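Clutuneo Community Help — Equipment and Supplies

Stocking the top drawer of a ward cart for patient toiletries

Posted 2023-01-26 by Benjie Mangubat

Our facility in Etton is replacing the open baskets used for patient toiletries with lockable drawer carts. Staff have asked whether small personal items should be kept in the top drawer or in one of the lower ones, and whether dividers are required. The drawers are smooth inside and items slide when the cart is moved. We have 79 beds and would prefer a single layout for all units. 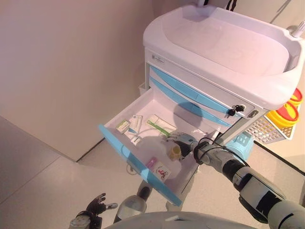

Gualtiero Zanetti
The top drawer is the appropriate location for items requested most often. It can be opened fully while the person stands beside the cart, and the contents are seen from above without bending. Small boxes should be placed toward the back, as with the two white boxes with printing on them in the drawer shown, and the toothbrush and cup kept where a hand reaches them first. Cards and flat packets are better held in a shallow tray; placed directly on the drawer floor, they tend to end up under other items. Where the cart has a lock beside the upper drawers, the key should be removed at the end of each round and returned to the unit desk — our written procedure requires this, and it is checked in August of each year.

Flelau
Dividers are not required by any rule of which I am aware. We purchased a set from Vrabec and found them satisfactory. Please measure the inside width first. Ours is 427 mm.

M. at Unit 4
We use a rubber mat cut to size. Works fine. Wash it when you wash the drawer.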